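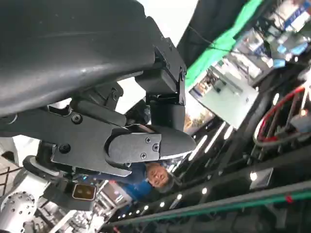
Lighter patches on blue shirts, is it fading or something in the wash? Had this a while now on my work shirts. Gray and black ones are fine. Blue is the problem, same sort of blue as the shirt up top, and it's the shoulders I keep looking at, they catch the light and come up paler than the rest. Can't tell if it's shine or the color going. Bought new ones in September from Rullcombe, so not old. Wash at home, warm, Dider powder, tumble dry on whatever the dryer was set to last, then on a hanger on the rail by the window. Iron when I have to. Any way to get them back to one color or do I just give up and buy gray??

Things I tried already: half the powder, no change. White vinegar in the rinse, smelled like a salad, no change. Washing inside out, only did that twice so who knows.

3 replies

Reply 1 (marked helpful)

Window rail. Almost certainly. Shirts on hangers, the shoulders and the tops of the sleeves get the sun all day and the rest hangs in its own shadow. Did this to a whole row of navy polos in my old apartment before I figured it out.

Check before you do anything else. Take one shirt, go outside in the shade, no direct light on it. Fold the tail up so it's against the shoulder. Tail was tucked in so that's your original color.
If they match in the shade, it's shine. Fabric is flattened, from the iron or a bag strap or a car seat belt. Hold it over steam, brush it with a soft clothes brush, let it dry flat. Iron inside out from now on, with a damp cloth between if you can be bothered.
If the shoulder is still paler then the dye is gone. Steam won't do a thing. You can overdye cotton with a box dye, get a shade darker than the shirt and do the whole thing, not just the shoulder or you get a tide mark. Polyester needs the other kind of dye, the stovetop one, and it's a pain. Look at the label first. Thread usually stays its old color if it's poly, which looks fine on some shirts and dumb on others.

Also cold wash for blues. And get them out of the dryer while there's still a bit of damp in them, over-drying is murder on cotton. Move the rail or put a sheet over it, I use an old pillowcase with a hole cut for the hook.

Reply 2

could be powder not dissolving, had that w/ Dider in cold water, leaves pale streaks that look like fading. run one through with no detergent at all and see. if it goes away thats your answer, switch to liquid

Reply 3

Buy gray lol. But seriously I'd check your deodorant and any sunscreen too, some of those bleach fabric around the neck and it spreads back over the shoulder. My Plurkham jacket has a patch like that, 90 bucks. Never came out.

Comment from asker

Ok did the tail thing on the back steps. Two of them match fine so that's shine I guess, steamed one over the kettle and it looks better, not perfect. Third one is properly faded, label says 100% cotton, so going to try the dye. Rail is moved. Didn't try the no detergent wash yet, will do it with the next load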